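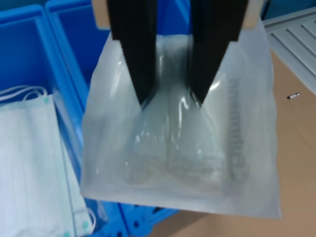
A semi-transparent bag with a clear object inside

How to Pack Glass for a Move or for the Mail

By Hjaltadóttir | February | 824 views | 16 comments

Search this site... Go

Last winter I moved from the town of Hemus with two boxes of glass, and I learned to pack slowly. Please read all steps before you begin.

1. Wash each glass and let it dry overnight. Water that stays inside will leave a white mark.

2. Put each piece in its own thin plastic bag. If it breaks, the small pieces stay together and do not cut your hand. Press the air out and fold the top, but do not tie a knot.

3. Fill the inside with soft paper. For a narrow neck, roll the paper like a pencil and push it gently.

4. Wrap the outside with three sheets of paper. I do not use newspaper - the ink goes on everything.

5. Cover the bottom of the box with crushed paper, as high as your fist. Heavy pieces go first, and glasses always stand up, never lie on the side.

6. Close the box and shake it a little. When you hear something moving, open it again and add paper.

For mail, use a second box around the first one. A box of up to 60 cm is still easy to carry for one person. Write "glass" on the top and on two sides.

Share 60 | Leave a comment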